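Comparing two grippers in simulation before you buy

Use the same arm, the same objects and the same controller for both grippers. If any of those change between runs, the comparison is worthless. The steps below assume a seven-joint arm model and two gripper models, labeled Porum and Biken in our configuration files.

1. Load the arm with the Porum gripper. Set the tool center point from the fingertip drawing and check it against the rendered model.

2. Fix the random seed list. We use 99 seeds per gripper and store them in a text file that both runs read.

3. Set the controller gains once. Do not retune for the second gripper, but do update the payload mass.

4. Choose a task with a tight clearance. Holding a flat card over the rim of a mug works well - small errors in wrist angle matter, and thin objects expose poor fingertip contact.

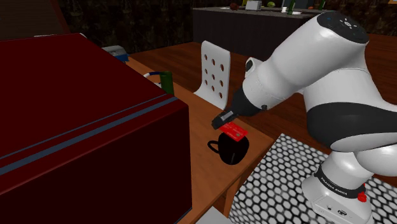 Ravindran Arumugam objects that a thin card flatters parallel fingers, and he would add a round object to the set before trusting any ranking. Adding one takes two lines in the task file. Keep its scores separate from the card scores.

5. Run each seed for 3,000 control steps. Log finger force, wrist pose and object pose at every step.

6. Swap in the Biken gripper, correct the tool center point and payload, and repeat.

7. Compare slip first, then final pose error. Slip is the movement of the object relative to the fingertips after the grasp closes.

If the object jitters in the fingers, raise the contact solver iterations to 4 and rerun both grippers. Results from different solver settings should not go in the same table.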